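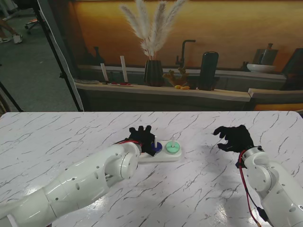 The Dunumar Center for Family Play seeks adults to take part in a study of how grandparents and grandchildren choose, share and look after toys at home. The study will run from August until the end of the school year. It covers building sets, dolls, puzzles and the simplest stacking toys, such as a dark blue ring and a pale green ring on two white pegs, as well as board games for older children. The Center is interested in ordinary households, and no special knowledge of child development is expected.

Background

The study follows a mail survey to which 3,574 households replied. Many of those who answered wrote at length about toys that had passed through several generations, and about disagreements over which ones should be kept. The survey form left little room for such accounts. The present study will collect them through interviews and a written diary.

Who may apply

Applicants must be grandparents, step-grandparents or legal guardians aged 50 or over who look after a child between 2 and 8 years of age for at least one afternoon in most weeks. The child need not live with the applicant. Written permission from a parent is required before the first interview, unless the applicant is the child's legal guardian. Only one adult per household may be enrolled. Current employees of the Center and members of their immediate families are not eligible.

Applications are welcome from residents of Pekari, Caron and the surrounding towns. Interviews can be held in English or Spanish. Applicants who need another language should say so on the form, and the Center will try to arrange an interpreter.

What taking part involves

Each participant will be asked to attend an opening interview lasting about 90 minutes, to keep a short diary of play during each visit by the child, and to attend a closing interview. Diaries may be kept on paper or by telephone message. Children are not interviewed or tested, and they do not need to come to the Center. Participants may leave the study at any time without giving a reason.

Payment

Participants who complete the study will receive $700, paid in two parts. The first part is paid after the opening interview and the second after the closing interview. Those who leave early keep any part already paid. Bus fares and parking charges are repaid on presentation of a receipt.

Privacy

Names and addresses are stored apart from interview records. Published reports will use no real names of adults or children. Participants may ask for a copy of their own interview and may correct it.

How to apply

Application forms are available at the front desk of the Center, at the Caron branch library and by mail on request. Completed forms should be addressed to Chepkoech Lema, Study Coordinator. Questions about eligibility or privacy may be directed to Imogen Hartley, Participant Relations. The front desk is open until 4:30 p.m. Applicants will receive a written reply whether or not they are selected.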